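Section 5: Recording a folding demonstration by hand

Read Section 4 (Mapping and Calibration) first. If you have skipped it, you will be back there within the hour, so you may as well go now.

These steps cover teaching a cloth task with two hand-held grippers and no arm in the room. The arm gets its turn in Section 7. For the time being you are the arm, and the quality of what it learns will depend on how patiently you can fold the same shirt.

5.1 Before you start

1. Clear the table of mugs, phones and other people's paperwork. Anything left out becomes part of the lesson.

2. Put one shirt on the table. Plain ones are easiest to begin with. Stripes can wait until you have a policy that works on something.

3. Check both finger pads for lint. Wipe with a dry cloth. Do not use solvent – Lyle Castellanos did, and the Osport workshop went through a set of pads in an afternoon.

4. Squeeze each trigger fully open and fully closed twice. The width reading in Kaveck should return to the same value each time. If it drifts, repeat 4.3.

5. Make sure the square tags on the finger plates are clean. A thumbprint across a tag is enough to lose the gripper width, and Kaveck will not mention it until you export.

NOTE: Battery life is given on the label as 2 hours. Plan on less if you like your evenings free.

5.2 Recording

6. Start a new session and give it a name you will understand in July. "test_final_new" has been taken, several times.

7. Hold both grippers still above the table until the status light turns green.

8. Crumple the shirt. Do it differently each time. People who believe they are crumpling at random tend to produce the same heap over and over, and the robot will then fold that heap beautifully and no other.

9. Bring one gripper down to the cloth with the fingers open. Close gently on a single fold and lift until the fabric stands up between the pads. If you have caught the tabletop as well, you will feel it.
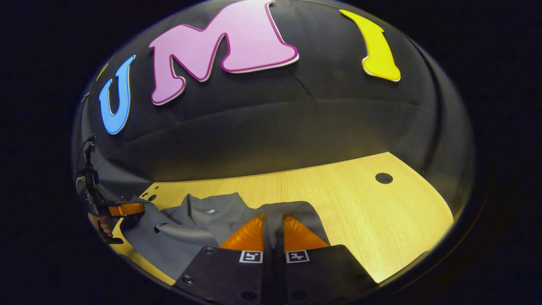

10. Bring the second gripper in from its own side. Keep your wrists apart. Crossed wrists are perfectly comfortable for a person and impossible for a pair of arms bolted to a bench, and Kaveck will throw out the whole episode at export.

11. Spread, fold and smooth at half the speed you would use at home. If you never fold shirts at home, ask someone who does to demonstrate.

12. Open both grippers, raise them clear of the cloth and hold still for a slow breath. This pause marks the end of the task. Without it the robot has no idea when to stop and will go on tidying a finished shirt until you switch it off.

13. Press the side button to close the episode.

CAUTION: Do not reach in with a bare hand to straighten a sleeve. The robot has no bare hand. If a fold goes wrong, correct it with the grippers and carry on. A recovered mistake is useful and may be kept.

CAUTION: Keep fingers away from the pads while someone else is working the trigger. They are soft, but the plates behind them are not.

5.3 How many is enough

For a first attempt, record 16 episodes, then stop and look at them. Most faults show up in this batch: a tag out of sight, a rushed grasp, a sleeve in front of the lens (yours, I mean). Fixing them now costs you a coffee break.

The Montoya set, which Soledad Haddad recorded and which ships with this release as a reference, holds 2,141 episodes. You do not need that many for one garment. She has asked us to say that she did not either, but that the stopping criteria had not been written yet. They are in Section 6.

5.4 Common faults

Episode rejected, "width lost": dirty or hidden tag. See step 5.

Episode rejected, "track lost": gripper moved too fast, or the lens was pushed into the cloth so that it saw little else. Slow down and stay higher.

Episode accepted but 5 minutes long: you forgot step 13 and went off to do something else. Trim it in the Edell viewer, or delete it and say nothing.

Was this section useful? 16 found this helpful
2 comments

Related sections
Mapping and Calibration
When to Stop Recording
Handing Over to the Arm
Trimming Episodes in the Edell Viewer
Cleaning and Replacing Finger Pads

Kaveck User Guide | Contact support | Back to top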